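Home | Galleries | Workbench | Old Stuff | Contact

The Tower Project, 2026-07-10

I picked this desktop up from Wollach, the surplus place out past the rail yard, for $85 (they wanted more, I pouted). The plan is to get it running again for old games and then leave it alone, which I've never once managed with any computer I've owned!

I love working on cases from this era. There's room for your hands, everything is some cheerful color, and the blue tabs on the slot covers mean you can leave the screwdriver in the drawer for a while.
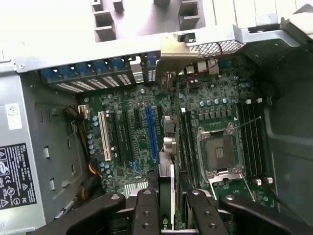 The graphics card stays for now. I've been tempted to go shopping for something fancier, but for the games I have in mind it would be money down the drain, and there's still a free blue x16 slot if I get silly later on. The old white PCI slot is what sold me on this board. I have a Bermúdez sound card that's been sitting in a shoebox for years, and it needs exactly that.

Next up is a power supply. Amum has a 300 watt one that should be plenty, though shipping can take up to 5 days and I am not a patient person. Then fresh paste under the heatsink, a good going-over with a soft brush, and on to the drives. More pictures in August, I hope!

Recent galleries
Warus keyboard, cleaned and re-capped
Two shelves for the workbench
Cable drawer, before and after
Beige monitor rescue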